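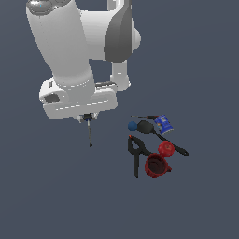
Simulated view from the Altby clutter set: the arm with its rod, and a pile of household objects.

Altby Clutter Demos

Teleoperated demonstrations of a robot arm working on piles of everyday objects with a thin rod, recorded entirely in simulation. The task is to separate the pile by pushing, so that a later grasping stage has room to close its fingers. Nothing is picked up in this release.

Maintainers: Tiziana Dal Bello (simulation, recording tools), Sigita Ķēniņš (operator training, labels)

What is in it

Each episode is one attempt by one operator on one starting pile. Objects include a screwdriver, a can, a small ball, a black spoon-like utensil, an apple, a spring clamp and a mug. The surface is a plain slate blue-gray in every episode.

An episode folder holds:
states – joint positions and rod tip position, 20 steps per second
commands – the raw operator input before smoothing
frames – color images from the overhead view
meta – operator code, random seed, outcome label

How the demos were made

Operators drove the rod tip with a handheld controller while watching the overhead view on a monitor. The controller moves the tip; the joint angles are solved by Workard, our in-house control layer. Rod height is set with the thumb wheel. Pushing too low used to jam the tip against the floor, so Workard now holds a minimum height. Episodes recorded before that change are in the folder named early and should not be mixed in without checking.

New operators did 15 practice episodes, which were thrown away. Each recorded attempt had a limit of 90 seconds. Timeouts are kept and labeled as such.

Labels

separated – every object has clear floor on all sides
partial – at least one object came free of the pile
timeout – the limit ran out with the pile still together
dropped – the recording failed; states may be incomplete

Known problems

The ball rolls farther than it should. Friction was set too low and we noticed in February, after most of the recording was done.

Operator 21 used the left hand and has mirrored controller axes in the commands file. The states are correct.

Mug handles sometimes catch on other objects and shake for a few steps. Filter on joint speed if this matters to you.

Not included

There are no force readings and no depth images. The McPhee scripts for replaying an episode are kept in a separate repository. Please send label corrections to Sigita with the episode folder name and the step number.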